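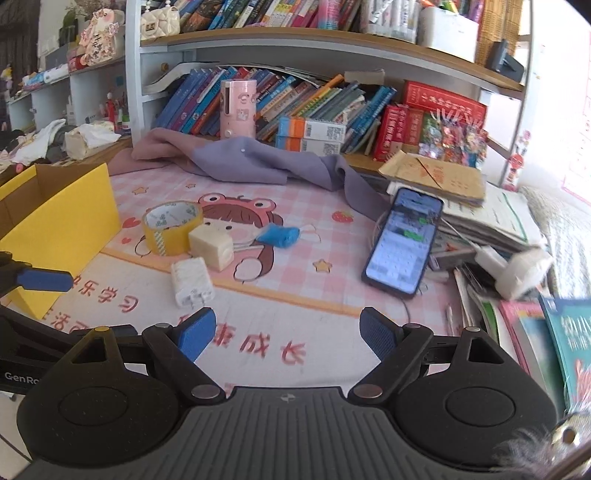 CHAPTER 6

Packing a Box from Your Own Desk

What you will learn in this chapter

How to choose a box that suits what goes inside it
How to clear and set up a work surface for packing
How clear tape holds a carton shut, and where it should go
How to pack cords, chargers and small soft things together
How to write a contents slip that a stranger could follow

Words to know: flap, seam, void, filler, strip, contents slip, tare

6.1 Starting where you are

Most packing in the world is done on a surface that was meant for something else. Warehouses have long steel benches and tape guns on springs, and we will visit one of those in Chapter 9. But think of the desk that opens this chapter, with its pink checkered mat, a roll of clear tape, an open yellow box and a phone with a charging cable curled next to it. Exercise books are stacked to one side and a row of books lines the shelf at the back. A great many parcels begin on a desk very much like it, and there is a lot to learn from one!

A study desk has real advantages. It is at a good height for sitting. It has a light. Pens and paper are close at hand, so the contents slip can be written at the moment the box is filled, while you still remember what went in. And a desk mat is a wonderful thing to pack on — it protects the surface from your scissors, it keeps a box from sliding while you press the flaps down, and small items show up well against it.

The trouble is room. Before you pack anything, find a clear space 2 times as wide as your box. One half is for the box. The other half is for whatever is going in next. If the books and papers have to move to the bed for ten minutes, move them.

6.2 Reading a box

Pick up any empty carton and look at it properly before you use it. Open the top and check the inner flaps. Are they flat, or have they been folded back so often that the crease has gone soft? A soft crease won't hold a flap down, and the tape will end up doing all the work. Run a thumb along the bottom seam. Press on each corner.

Used boxes are perfectly good boxes if they pass these checks. In the town of Halleck, a school exchange program ran for a full year on cartons that had already made one trip. The students kept a tally on the classroom wall, and when they closed the books in March they had sent 1,821 parcels. The most common cause of damage was a box too large for its contents, with everything inside free to slide from end to end.

That empty space is called the void. A small void is easy to fill with crumpled paper. A big one eats paper by the armful, and it usually means you should go and look for a smaller box.

6.3 Tape

Clear packing tape is strong along its length and tears easily across it once the edge is nicked. This is why a strip laid over a seam holds so well, and also why a loose end can split into a useless sliver as you peel it. Fold the end of the roll under each time you stop. You will thank yourself tomorrow.

For a small carton, one strip down the middle seam is enough, carried well over each end and pressed flat. For a heavier one, add a strip across each end so that the tape makes a letter H. Rub it down firmly with your palm, starting from the middle and working outward — trapped air is weak tape.

Older tape may stick less well, so try a short piece on scrap cardboard first. If it lifts at the corners, use a fresh roll.

6.4 Small things together

Chargers, plugs and cables are awkward to pack. They are hard, they have corners, and prongs can scratch anything they rub against. Wrap each charger on its own and turn the prongs toward the wrapping's thickest side. Coil cables loosely and tie them. A tight coil strains the wire near the plug.

Soft things are your friends here. A small plush toy, a folded cloth or a pair of socks can go between hard items and do the job of filler, and they arrive as part of the parcel. Papers should travel flat in a stiff envelope against one wall of the box.

Try it: The Olwood test

This exercise comes from the packing room at Olwood, where new staff do it on their first morning.

1. Choose a small box and five unbreakable items from your desk.
2. Weigh the empty box and write down the figure. This is the tare. The sample box at Olwood weighs 145 grams.
3. Pack the items, fill the void and close the flaps without tape.
4. Hold the flaps shut and tilt the box slowly from side to side. Listen.
5. If anything moves, open it up and repack. If all is quiet, tape it.
6. Weigh it again. Subtract the tare and record the weight of the contents and filler.
7. Write a contents slip in no more than 200 letters, and swap boxes with a partner.

Keep your slip. You will need it in Section 6.5, where we compare the packing lists used at Fusthorpe and Nông and write one of our own.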